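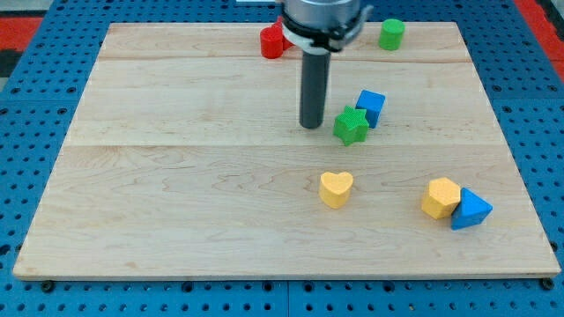

Finish for a maple board used with painted shape blocks

Posted by nerwood_bench

I have glued up a board from maple planks as a work surface for sorting small coloured wooden blocks (cylinders, stars, hearts, hexagons and so on). It lives on a perforated table and is used every day. At present it is bare, sanded to 100 grit. The blocks are painted and I am worried about colour rubbing off into the grain. What finish would you use, and do I need to sand further first? I would like to keep the wood pale.

3 replies

Elska
100 is too coarse to stop at. Go through the grits to 200 or near it, always with the grain, and vacuum between passes. Then three thin coats of water-based matt varnish, with a light rub down after the first, as it will raise the fibres. Oil will turn maple yellow and does little against paint marks. With wavy grain, take care with a plane - it tears out where the figure reverses. A sharp scraper is safer.
Leave the last coat a full week before putting painted blocks on it. Fresh varnish and fresh paint stick to each other.

cundasden
wax. done mine in January and its fine

Angelovski
Wax alone will mark under daily use, and it has to come off completely before you can varnish later. I agree with the varnish, but coat the underside and the end grain as well, the same number of coats. A board sealed on one face only takes up moisture unevenly and will cup. If it is screwed down, make the holes in the board slightly oversize across the grain so that it can move.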